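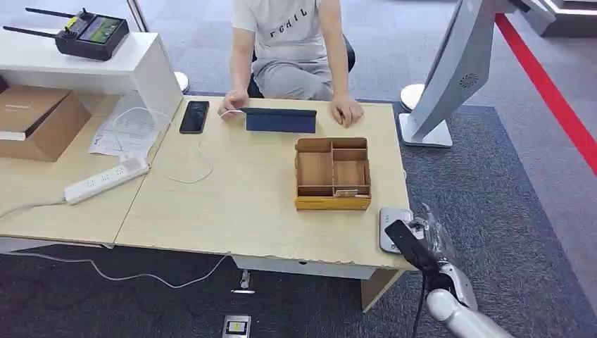
Progress Reports

Tidy Desks at Endton: where we are at the end of April

Hello again, and thanks for being patient while I pulled this one together. The last report was mostly floor plans and a shopping list, so I'm glad to have some real desks to write about this time!

Quick recap for anyone on your side who is new to the file. The grant covers the shared desks in the Endton workroom, 29 of them, plus the small desk bank over at Bradholm. The idea was to give every desk a divided tray for the small stuff, sort out the cables, and get people into the habit of leaving a desk the way they'd like to find it. We asked for enough to do both sites and so far we're inside the budget, with $355 left in the supplies line.

Trays first, because they're the part everybody asks me about. We went with the wooden organizer, the one with four compartments - a long one on the left and three smaller ones down the right side. I was worried the long section would turn into a dumping ground, and on a few desks it has, but mostly it gets pens and the odd ruler and that's fine with me. The little compartment at the front right corner is the surprise favorite. People use it for cards, erasers, a door key, whatever they'd otherwise be patting their pockets for. I did get two complaints that the trays take up the middle of the desk. Well, they don't have to live there! They slide. I've started telling people to push theirs back once they've got a tablet or a notebook out, and I'll put that in the welcome sheet.

The trays came from Cuervo in two deliveries. The first was complete. The second was short by 11, and they've promised the rest, so Bradholm is waiting on those and I've held back part of the final payment until they turn up.

Now cables. Oh, the cables. This is where we're behind and I'd rather just say so. Where two desks meet, the power strip still sits right up on the desktop, and with a couple of loose charging leads wandering across from a phone or a tablet you lose a good chunk of your work surface before you've even sat down. Long white cables are the worst for it. They get coiled up, dropped on top of somebody's printed notes, and there they stay. Add a cardboard box that came in with something and never got flattened, and a second desk is pretty much a shelf.

The plan was to mount the strips underneath with the Cerasix clips. We tried them on four desks and they hold the cords nicely but they don't hold the strips, which are heavier than I'd allowed for. I've asked for a sample of the bigger bracket. If it works, I'd like to move $247 over from the signage line to pay for a full set, and I'd need your okay on that before I order. We can live without the extra signs (we have plenty of signs).

Shelving is going better. The white shelf units are in and they've taken a lot of the bulky equipment off the desks, remote controllers and so on, the kind of thing with antennas that never fits in a drawer. I still want labels on them. At the moment you find things by remembering who had them last.

The Thursday reset has stuck, which pleases me more than anything else in this report. At 4:30 everyone stops, chargers go back in the bin, paper gets filed or recycled, and empty boxes go down to the loading door. It takes ten minutes, sometimes fifteen if there's been a delivery. I thought I'd have to nag and I mostly haven't.

A few things still open on my list:

Bracket sample for the power strips, and your answer on moving the money
Remaining trays from Cuervo, then set up Bradholm
Shelf labels
Velcro ties for the charging leads, one color per desk bank if I can get them
A proper spot for flattened boxes so they stop living on desks

One more question for you. A few people have asked whether the grant could stretch to tablet stands, because a tablet in its folio case takes up a lot of room lying flat. It wasn't in the original application and I've told them so, but if there's any flexibility in the supplies line I'd be happy to price some up. No rush on that one, the brackets matter more.

Receipts for the trays and the shelf units are attached to the portal under our usual reference. The clip receipt is in there too, a bit crumpled, but you can read the total.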